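시뮬레이션에서만 잘하는 로봇, 그리고 5월의 반성문

오랜만에 글을 씁니다. 마지막 글이 겨울이었던 것 같은데 창밖을 보니 벌써 5월이네요. 그동안 댓글로 안부 물어봐 주신 분들, 답이 늦어서 죄송하고 또 고맙습니다. 잘 지냈습니다. 정확히 말하면 잘 지냈다기보다는 로봇 팔 하나와 부품판 하나를 붙들고 계절을 통째로 보냈어요(물론 화면 속의 로봇 팔입니다).

예전 글에서 잠깐 말씀드린 Lillia 프로젝트, 기억하시는 분이 계실지 모르겠어요. 작은 부품이 빽빽하게 들어찬 판 위에서 로봇이 집고 놓는 동작을 배우게 하는 일인데, 요즘 제 하루는 대체로 이런 화면 앞에서 시작해서 이런 화면 앞에서 끝납니다.

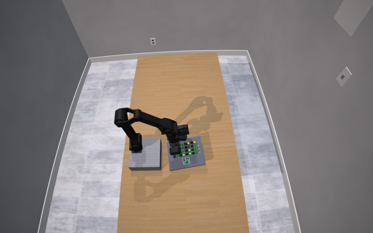
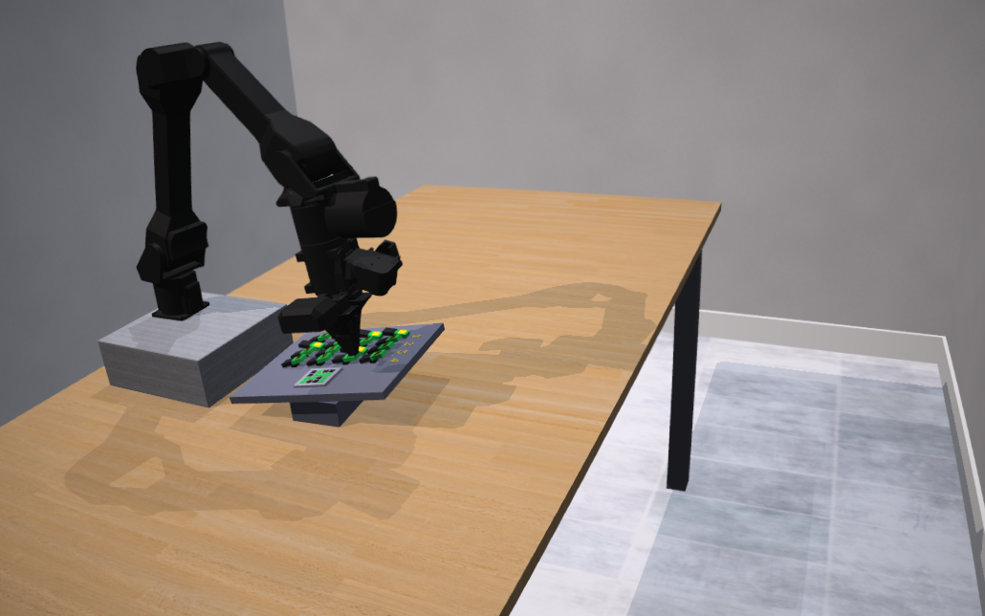

저희가 풀고 싶었던 문제는 말로 하면 참 간단합니다. 그리퍼를 원하는 자리로 내려서, 원하는 것을 잡고, 옆에 있는 것들은 건드리지 않고 올라오기. 사람은 이걸 서너 살이면 하지요. 조카가 블록 통에서 마음에 드는 조각만 쏙 빼내는 걸 보고 있으면 부럽다 못해 약간 억울한 기분까지 듭니다. 그런데 로봇한테 시켜 보면 '옆에 있는 것들은 건드리지 않고'라는 대목에서 한없이 무너져요. 잡는 것 자체는 꽤 빨리 배웁니다. 넓은 책상에 물건 하나만 덩그러니 놓아 두면 하루 만에도 그럴듯한 정책이 나와요. 부품 사이 간격이 손가락 두께와 비슷해지는 순간부터가 진짜 고생이고요.

처음에는 강화학습만으로 밀어붙여 볼 생각이었습니다. 보상을 잘 설계하면 되겠지, 시뮬레이터를 오래 돌리면 되겠지, 하는 마음이었어요. 지금 생각하면 참 씩씩했습니다. 목표 부품이 올라오면 점수를 주고, 주변 부품이 밀리면 점수를 깎았더니 로봇이 뭘 배웠는지 아세요? 판 위 적당한 높이에서 가만히 멈춰 있는 법을 배웠습니다. 내려가면 혼나니까 안 내려가는 거예요! 벌점을 줄이면 이번에는 이웃 부품을 불도저처럼 밀어 버리고 목표물을 잡습니다. 벌점 계수를 이리 만지고 저리 만지느라 보낸 저녁들을 떠올리면 아직도 어깨가 결립니다.

방향이 바뀐 건 Krum Janevski 덕분이었어요. 화상 회의에서 제가 학습 곡선을 한참 늘어놓고 하소연을 했더니, 끝까지 듣고 나서 이렇게 묻더라고요. "내려가는 길을 꼭 처음부터 배워야 해?" 순간 대답을 못 했습니다. 생각해 보면 시뮬레이터 안에서는 부품의 위치도, 손가락의 위치도 전부 알고 있습니다. 그러면 그 정보를 마음껏 쓰는 계획기로 시범을 만들어 놓고, 카메라 영상만 보는 정책이 그 시범을 따라 배우게 하면 되잖아요. 선생님은 답안지를 보고, 학생은 눈으로 보고 배우는 셈이지요. 이 바닥에서는 흔한 방법인데 저는 제 보상 함수에 정이 들어서 그 길을 안 보고 있었던 겁니다.

그래서 계획기로 시범을 만들기 시작했습니다. 부품 배치와 판의 각도, 조명을 바꿔 가며 돌리고, 중간에 충돌이 난 것과 쓸데없이 빙 돌아간 것을 걸러 냈더니 처음 모은 2,313개 가운데 1,424개가 남았어요. 버려진 것들이 아까워서 며칠 동안은 전부 넣고 학습을 돌려 보기도 했습니다. 데이터는 많을수록 좋다고들 하니까요. 그런데 빙 돌아간 시범을 섞은 정책은 정말로 빙 돌아갑니다. 어쩜 그렇게 나쁜 버릇만 먼저 배우는지, 저 어릴 때 피아노 선생님이 하시던 말씀이 생각나서 혼자 웃었어요. 결국 미련을 버리고 남은 것만 썼습니다.

조금 자세히 적어 볼게요(이런 이야기를 좋아하시는 분들이 의외로 계셔서요). 정책은 영상 두 시점과 관절 각도를 입력으로 받고, 앞으로 몇 스텝 동안의 움직임을 한 묶음으로 내놓습니다. 한 스텝씩 내놓게 하면 손끝이 파르르 떨리는데, 묶음으로 내놓게 하니 움직임이 훨씬 차분해졌어요. 대신 묶음이 길어지면 중간에 부품이 살짝 밀려도 모른 척하고 계획대로 내려갑니다. 고집이 세지는 거죠. 그 사이에서 적당한 길이를 찾는 데에 또 한참이 걸렸고, 지금도 이 길이가 최선인지는 자신이 없습니다.

그리고 그림자 이야기를 빼놓을 수가 없네요. 저는 그림자를 너무 얕봤어요. 렌더링을 처음 설정할 때 조명을 한 위치에 고정해 두었는데, 정책이 부품을 보고 내려가는 게 아니라 팔 그림자가 판에 닿는 모양을 보고 높이를 짐작하고 있었습니다. 어떻게 알았냐면, 광원을 옆으로 옮긴 날 성능이 와르르 무너졌거든요. 처음에는 코드를 잘못 건드린 줄 알고 온종일 버전을 되돌려 가며 찾았습니다. 저녁 늦게야 혹시나 해서 그림자를 꺼 봤더니 그리퍼가 판 한참 위 허공에서 손가락을 꼭 오므리는 거예요. 황당하면서도 조금 기특했습니다. 그림자로 거리를 재는 건 사람도 하는 일이니까요. 그래도 조명이 바뀌면 못 쓰는 재주라서, 그 뒤로는 에피소드마다 광원의 위치와 밝기를 흔들어 주고 있습니다.

카메라도 비슷한 사연이 있어요. 처음에는 위쪽에서 내려다보는 시점 하나로 충분하다고 우겼는데, 팔이 내려가면 정작 중요한 자리를 자기 몸으로 가려 버립니다. 잡기 직전, 제일 잘 보여야 할 때 제일 안 보이는 거지요. 그래서 비스듬한 시점을 하나 더 넣었고, 두 시점의 특징을 합치는 부분은 Babić 방식을 거의 그대로 가져왔습니다(저희끼리 부르는 이름이에요. 예전 동료가 만들어 두고 간 모듈인데, 이름을 바꿀 기회를 놓쳐서 그대로 굳었습니다). 합치는 방법을 더 멋지게 바꿔 보려고 이것저것 시도했지만, 단순하게 이어 붙이는 쪽을 끝내 못 이겼어요.

자, 결과 이야기를 해야겠지요. 학습 때 본 적 없는 배치로 평가를 200번 돌렸고, 그중 184번 성공했습니다. 여기서 성공이란 목표 부품을 들어 올리고, 이웃 부품이 정해 둔 범위 이상 움직이지 않은 경우를 말합니다. 숫자가 화면에 떴을 때 의자에서 벌떡 일어났어요. 집에 혼자 있었는데도 괜히 누구한테 들킨 것 같아서 도로 앉았습니다. 강화학습만 쓰던 시절에는 절반도 못 넘겼던 걸 생각하면 감개무량하지요.

실패한 것들도 하나하나 다시 돌려 봤습니다. 저는 솔직히 성공 영상보다 실패 영상을 볼 때 더 집중하게 돼요. 유형을 나눠 보니 크게 세 가지였습니다. 가장 많은 건 판의 가장자리 쪽 부품이었는데, 손가락이 들어갈 방향이 한쪽밖에 없을 때 손목을 제때 돌리지 못하더군요. 다음은 잡기는 잘 잡았는데 올라오면서 옆 부품을 살짝 끌고 올라오는 경우. 마지막은 저도 이유를 모르겠습니다. 멀쩡히 내려가다가 목표를 옆자리로 바꿔 버려요. 색이 비슷한 부품이 나란히 있을 때 자주 그러는 것 같기는 한데, 사례가 적어서 단정은 못 하겠습니다.

댓글로 "그래서 진짜 로봇에서는 되나요?"라고 물으실 분들이 벌써 눈에 선합니다. 아직 모릅니다! 지금까지 말씀드린 건 전부 시뮬레이션 결과예요. 시뮬레이터 안의 마찰은 제가 정한 마찰이고, 부품은 휘지도 않고 먼지도 없습니다. 접촉 계산만 해도 Pranness로 돌렸을 때와 예전에 쓰던 엔진으로 돌렸을 때 결과가 꽤 달랐어요. 같은 정책인데 한쪽에서는 부품이 얌전히 올라오고, 다른 쪽에서는 손가락 사이에서 톡 튀어 나갑니다. 가상 세계 둘 사이에서도 이 정도인데 현실은 오죽할까 싶어서, 요즘은 마찰 계수와 부품 무게를 넓게 흔들면서 다시 학습을 돌리고 있습니다. 그렇게 하니 시뮬레이션 성공률이 조금 내려갔어요. 마음은 아프지만 받아들이기로 했습니다.

실험을 정리하면서 나중의 저를 위해 적어 둔 것도 여기 옮겨 둡니다. 우선 보상 함수와 씨름한 지 3주가 지나면 무조건 다른 사람에게 보여 줄 것. 저는 그 몇 배를 혼자 끙끙댔습니다. 평가용 배치는 학습을 시작하기 전에 따로 떼어 두고 절대 열어 보지 말 것. 중간에 궁금해서 열어 봤다가 저도 모르게 거기에 맞춰 설정을 만지고 있길래, 결국 평가 배치를 새로 만들어야 했거든요. 그리고 난수 시드는 제발 기록할 것. 이건 매번 적는데 매번 한 번씩은 빼먹습니다.

글을 쓰는 동안에도 옆 모니터에서는 학습이 돌아가고 있어요. 손실값이 내려가는 걸 멍하니 보고 있으면 장작불 구경하는 것과 비슷해서 시간 가는 줄을 모릅니다. 차를 한 잔 타 놓고 잠깐만 보자 했다가 식은 차를 마시는 일이 하루에도 몇 번씩 있네요. 학습이 한 번 도는 데 걸리는 시간이 애매해서, 걸어 놓고 자면 꼭 새벽에 끝납니다. 그러면 저는 또 새벽 네 시에 눈을 떠서 휴대폰으로 로그를 확인하고요. 이 버릇은 좀 고쳐야 하는데 말입니다.

다음에는 가장자리 부품 문제를 붙잡아 보려고 합니다. 계획기가 만든 시범에 손목을 크게 돌리는 동작이 별로 없었다는 게 제 짐작이라서, 그런 배치만 골라서 시범을 더 만들어 볼 생각이에요. Krum은 데이터를 더 모으기 전에 손목 관절의 표현 방식부터 바꿔 보라고 하는데, 지난번에도 그 친구 말이 맞았으니 이번에는 순순히 두 가지를 다 해 보려고 합니다. 옆 부품을 끌고 올라오는 문제는 Patel 쪽에서 쓰는 방법이 있다고 해서 설명 자료를 받아 두었는데 아직 첫 장밖에 못 읽었습니다.

혹시 비슷한 걸 하고 계신 분이 있으면 댓글 남겨 주세요. 특히 묶음 길이를 어떻게 정하시는지 정말 궁금합니다. 저는 아직도 감으로 하고 있어서요. 시뮬레이션 설정 파일은 주석을 좀 다듬어서 다음 글에 같이 올려 두겠습니다. 지금은 저만 알아보는 메모와 한탄이 섞여 있어서 도저히 그대로는 못 보여 드리겠네요.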